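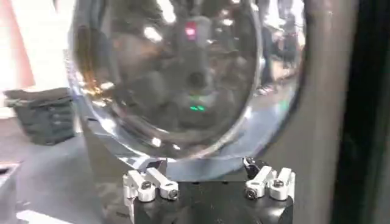 **Who is allowed to stop the robot?**

Anyone in the room, at any time, and without having to explain it to a supervisor first. At Cordero that is the first line of the house rules, and visitors are told it before they are offered coffee.

I had wanted to see the Cordero workshop in Flimstead ever since Soledad Carretero came back from her June visit with four pages of notes and a strong opinion about floor tape. Our own handling cell at Triledov is still mostly a drawing, and we have been arguing over the written rules for longer than we have been arguing over the equipment, so when the invitation came for Mon 12 August I said yes before I had looked at the train times (two changes, and a very long wait at the second one).

Remedios Pastor met me at the door and could not have been kinder. She has written most of the rulebook herself, and she carries a printed copy with so many pencil marks in the margins that I asked whether I could photocopy hers instead of the clean one. She laughed and said the pencil version would be the clean version by fall.

The book has 59 rules. That sounded like a lot to me, and I said so, but they are short, most of them a single sentence, and they are grouped by when you need them: before you power up, while the arm is moving, when you are handing something over, and when you go home. I liked that very much. Our draft is grouped by department, and I doubt a person standing next to a moving arm is thinking about departments.

We spent most of the morning on handling shiny and rounded things, which I had asked about especially. With a mirror-like curved surface you get the whole room bent around it, people's legs and all, and little colored lights showing up in places where there are no lights. Cordero's rule is that a reflection never counts as a look. If you want to know whether someone is standing near the arm, you turn your head and check the floor. The same goes for the software: a camera reading taken off a glossy surface has to be confirmed some other way before the arm is allowed to move on it. Yolanda Gallardo, who looks after the gripper side, told me they test this with a plain gray object and a polished one of the same shape, and they write down both results even when they agree.

Her other rules for grippers, as I scribbled them:

- Check every screw on the finger links by hand at the start of a shift.
- Keep cables behind the links, and stop if one has worked its way forward.
- Support a round piece from underneath where you can. Squeeze only as hard as the written limit for that piece.
- Nobody reaches in to steady a part. Stop first, then reach.

I asked how long the screw check takes and she said I was welcome to time her, so I did, and then felt a bit silly standing there with my phone out. It came to 270 seconds, including a pause to tell me about her sister's wedding.

Lunch was long and very good, and Abilio Llorente joined us for it. He runs the training, and new people do 16 supervised sessions before they may work with the arm on their own. He used to let quick learners skip ahead and has given that up. His feeling is that the quick ones learn the movements early and the habits at the same speed as everyone else. I wrote that on a napkin, which I still have.

Not everything convinced me. The stop log, called Bitano after some old story I never quite followed, now has more than 2,000 entries, and a person must type in each one. Remedios would like it shorter, and Abilio would not give up a line of it. They went back and forth about this in a very friendly way while I finished my flan. For a team our size I think a paper sheet by the door would do for the first year.

What I am bringing back for Soledad and the others is the grouping by moment, the rule about reflections almost word for word (Remedios says we may), and the screw check. I also have a copy of the visitor sheet, and I've promised to send ours in return once it exists. Remedios would like to come and see the cell in the fall, and I have told her which train to avoid.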